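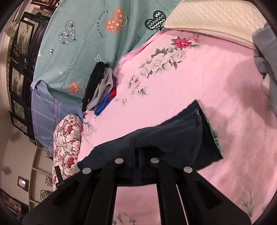

dorottya_f: I want to ask how you fold dark sweaters and other soft tops so they stay flat in the drawer. I fold on the bed, in the evening, and I make a square. A navy piece like mine on the pink sheet with roses shows every bit of lint, and the sheet slides and wrinkles under it. Is it better to roll?

Oldrich13: Roll it. I have rolled everything for 5 years and my drawer from Kuseo closes well.

khudec: I do not agree with Oldrich. Rolling stretches thick knits at the neck. Fold the sleeves in first, then in half, then once more. And use a table, a bed is too soft.

dorottya_f: My table is small, so it must be the bed. I can pull the sheet tight first. The "Turn off worry" duvet I already push up to the head.

Oldrich13: My necks are fine. Maybe yours were cheap sweaters.

khudec: They were not cheap. Dorottya, a lint brush before folding, four strokes, always down.

Filed under: Laundry & Closets
Contact us | © Zodik Home Forum | Back to top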